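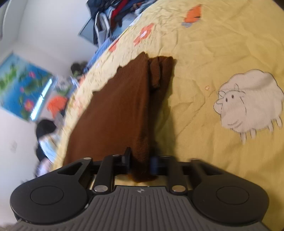
Care and Storage of Household Textiles
Week 3 notes: Folding knitwear, and what the advice is worth

We use cookies to remember your settings and improve this site. Accept | Manage preferences

Read these before the practical. They replace the old folding sheet, which had several claims in it that I could not trace to anything better than the back of a packet.

Why knits are treated separately

A woven cloth has threads crossing at right angles and held fairly firmly. A knit is rows of loops, and loops move. That is why a jumper stretches over your head and goes most of the way back afterwards. It is also why a heavy jumper on a thin hanger ends up with points at the shoulders and a longer body than it had when you bought it. The weight of the garment pulls on the few loops sitting over the hanger, and they give.

So far this is uncontroversial. Fold heavy knits, hang wovens, and do what you like with light cotton knits. What I would ask you to be suspicious of is everything that gets piled on top of that plain advice.

Claim 1: There is one correct fold

There isn't. The common folds are:

Thirds. Lay the garment face down, bring each side in with its sleeve laid back along it, then fold the bottom up to the neck in two or three goes. Good for shelves.

Half and half. Fold down the centre line so the sleeves lie on top of each other, tuck the sleeves back over the body, then fold up. Faster, but it puts a crease down the middle of the front. On a thick knit this usually drops out with wear. On a fine one it may not.

Roll. Fold lengthwise as for thirds, then roll from the hem. Fine for a suitcase. On a shelf it rolls off.

The Musdale method, which some of you will have met in magazines, is thirds with an extra turn so that the bundle stands on its edge in a drawer. It works if the drawer is full. In a half-empty drawer the bundles fall over, and the Musdale booklet is silent on this.

Claim 2: Folding prevents creases

Folding makes creases. The question is where they go and how sharp they get. A long fold where one side lies as a raised layer over the other will leave a line, and the line will be worse if there is a stack on top of it. Put the heaviest jumper on the bottom and keep stacks low. If you want to soften a fold in something you care about, lay a bit of rolled cotton or acid-free tissue inside it. Ordinary tissue is fine for a few weeks. I have no good evidence for any particular number of months, and neither do the people selling the tissue.

Claim 3: You need a folding board

The Etgate board is a hinged plastic panel that you lay the garment on and flip. It gives you a uniform width, which matters in a shop display. At home it saves very little, and it handles thick sleeves badly because the bulk sits on the hinge. A magazine tucked under the collar does the same job. If you already own a board, use it. I would not buy one for this course.

Claim 4: Fibre doesn't matter if you fold properly

It does matter. Wool tends to recover its shape fairly well. Cotton knits are heavier for their warmth and tend to stay where they were stretched. Acrylic varies so much that general statements are not worth much. Ccori, an alpaca blend we have in the sample cupboard, is soft and drapes beautifully, and that same drape is what lets it drop on a hanger. Read the care label first. You can't tell fibre reliably by looking, and certainly not by colour.

Working on a bed

Most people fold on the bed, and the old sheet told you off for it. I've taken that out. A bed is large, it is usually clean, and it is a reasonable height for some people, though hard on the back for others. Its faults are that it is soft, so the garment sinks and the edges go wavy, and that a quilt has seams and ridges of its own. Smooth the quilt first. Work near the side so you are not leaning. If the fold comes out wider at one end than the other, that is normal on a soft surface, and you can open it out once and straighten it.

Handling

Lift a knit from underneath with both hands. Pinching one edge and dragging puts the whole weight on a small patch of loops. Doing it once to a sturdy jumper won't ruin it, whatever you may have read. Doing it every week to a loose knit might. Rings and bracelets are a bigger risk — take them off before the practical.

If an edge looks uneven after folding, check the layers underneath before you tug. Often a sleeve has bunched up, and pulling on the outside only stretches the hem.

Moths

Cedar blocks smell pleasant. Their effect on moths in an ordinary, leaky drawer is doubtful, and it fades as the scent does. Clean garments and closed containers do more. We will look at the Wandulico storage bags in April, including the maker's claims, which I would like you to read before then with a pencil in your hand.

For the practical

Bring one thick knit and one thin one, both clean. Fold each by two of the methods above, on a table and then on a soft surface. Leave them overnight under a moderate weight, such as a couple of books, and note where the lines are the next day.

Write it up in no more than 1000 words. Say what you saw, including anything that disagrees with these notes. "It looked neater" is not a finding unless you say what was neater and compared with what.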